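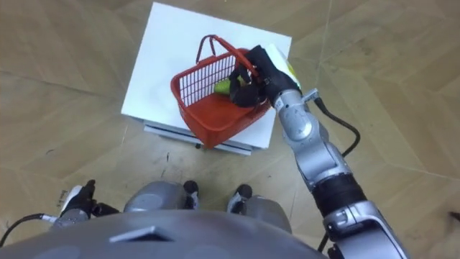 생활실 안전점검표 (10월분, 메모 포함)
점검일: 10/4/20
장소: Vesside 2층 생활실
점검표 양식: Ahn 생활안전 양식, 15개 항목 중 이번 달 해당분만

일요일에 점검하는 거 저도 싫은데요, 평일엔 사람이 계속 드나들어서 바닥을 제대로 볼 수가 없어요. 그래서 커피 한 잔 들고 올라가서 천천히 돌았습니다. 양호, 보완, 불가 세 가지로만 적었고 할 말 있는 항목엔 밑에 주절주절 달아 놨어요.

1. 바닥 걸림 및 미끄럼
판정: 보완
밝은색 나무무늬 바닥은 들뜬 데 없이 괜찮아요. 거뭇한 자국이 군데군데 있는데 손톱으로 긁어 보니 파인 건 아니고 때 같아요. 다음 청소 때 한번 밀어 주세요! 보완을 준 건 자국 때문이 아니고 문턱 쪽 마감재가 살짝 떠서예요. 양말 신고 지나가면 걸립니다. 제가 걸렸어요.

2. 바닥에 놓인 선
판정: 보완
늘 나오는 얘기죠. 쓰는 동안 바닥에 선이 지나가는 건 어쩔 수 없다 쳐도, 다니는 길 쪽으로 고리 모양으로 늘어지지 않게 벽 쪽으로 붙여 주세요. 끝나면 감아서 걸어 두기. 걸이는 문 옆에 두 개 달려 있어요.

3. 흰색 수납장 고정 상태
판정: 양호
손으로 앞뒤로 흔들어 봤는데 안 넘어갑니다. 서랍도 끝까지 뺐다가 닫아 봤고 걸리는 느낌 없었어요. 지난달에 헐겁다고 적었던 손잡이는 드라이버로 조여 놨습니다. 서랍은 쓰고 나면 꼭 닫아 주세요, 정강이 높이라 부딪히면 진짜 아파요.

4. 장바구니 상태
판정: 양호
바구니는 Vullar에서 산 걸 계속 쓰고 있어요. 손잡이 연결 부분을 눌러 보고 당겨 보고 했는데 금 간 곳 없고요. 정리할 때는 바구니를 바닥에 내려놓고 담는 걸 권합니다. 들고 담으면 한쪽으로 쏠려서
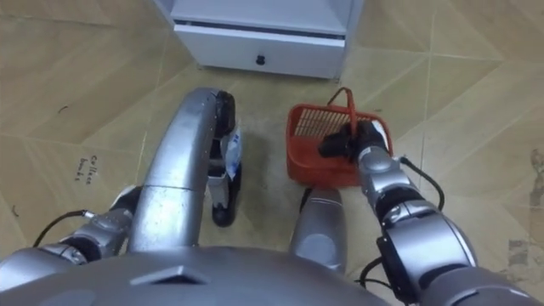

손목이 꺾이거든요. 저만 그런가 했는데 다들 그렇다네요. 비닐 포장된 것들은 모서리가 살에 걸려 찢어질 수 있으니까 억지로 쑤셔 넣지 말고 위에서 살살 넣어 주세요. 찢어진 포장은 바로 버리기로 지난달에 정했던 거 기억하시죠?

5. 담는 순서와 무게
판정: 보완
담는 순서가 사람마다 달라서 이번에 그냥 하나로 정하려고요. 무겁고 단단한 것이 먼저, 그다음 가벼운 봉지, 눌리면 안 되는 건 맨 마지막입니다. 무게 기준은 바구니 하나에 10킬로까지로 적어 둘게요.

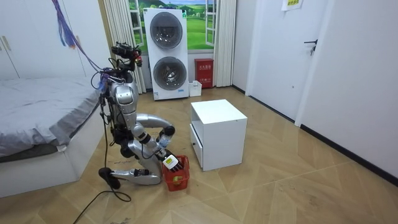

병 종류는 뚜껑부터 확인합니다. 덜 잠긴 채로 들어갔다가 새면 바닥 항목까지 같이 불가가 되니까 저는 이걸 제일 꼼꼼하게 봐요. 그리고 투명한 병은 바구니 위로 가져올 때처럼 똑바로 세운 채 그대로 내려놓는 게 좋은데, 흰색과 노란색이 섞인 작은 봉지 같은 가벼운 것까지 한꺼번에 넣으려다 보면 병이 기울기 쉬워요. 한 번에 하나씩만 해도 시간 차이 별로 안 납니다. 안쪽에 먼저 들어간 둥근 것들이 병에 눌리지 않는지도 슬쩍 봐 주시고요.

6. 세탁기와 건조기 주변
판정: 양호
위아래로 쌓아 둔 기계라 흔들림을 제일 걱정했는데, 벽 쪽 고정 브래킷에 유격 없었어요. 앞쪽 문 두 개 다 끝까지 열리는 것도 확인! 먼지 필터는 제가 비웠습니다. 문 앞에는 바구니든 뭐든 두지 마세요.

7. 문 감지기
판정: 양호
Takex 감지기, 문 앞에 서면 바로 반응합니다. 자산번호 213번이고 스티커가 반쯤 떨어져서 새로 붙였어요.

8. 수납장 위 물건 올려두기
판정: 불가
이번 달 유일한 불가예요. 수납장 윗면은 좁아서 바구니를 비스듬히 올리면 앞쪽 모서리가 밖으로 나옵니다. 잠깐 올려 두는 거야 괜찮지만 손을 떼고 자리를 비우면 안 돼요. 올릴 거면 네 귀퉁이가 전부 윗면 안에 들어오게, 안 들어오면 바닥에 두기. 이 문장 그대로 안내문에 넣을까 합니다.
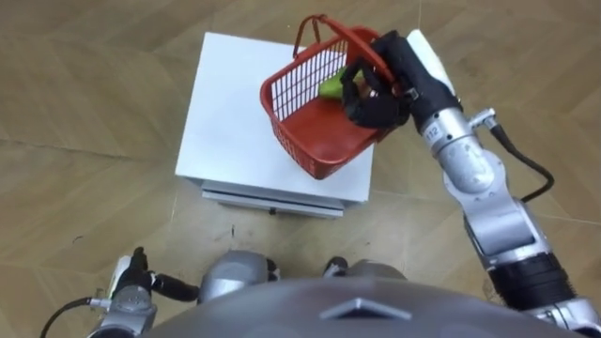 바닥에 두면 이번엔 발에 걸린다는 의견을 2층 쓰시는 분이 주셨어요. 허리 숙이기 힘든 사람도 있으니 차라리 윗면이 넓은 받침을 하나 사자고, 바구니 놓는 자리도 테이프로 표시해 달라고 하셨고요. 맞는 말씀이라 테이프는 바로 붙이기로 했고 받침은 견적부터 알아볼게요.

9. 조명과 환기
판정: 양호
등 나간 것 없고 환기구 막힌 것 없음. 창문 쪽은 조금 뻑뻑한데 열리긴 열려요.

조치할 것
문턱 마감재 다시 붙이기
선 정리 안내
바구니 자리 테이프 표시
받침 견적

재점검은 10월 18일에 하겠습니다. 그날은 1번, 2번, 5번, 8번만 다시 볼게요.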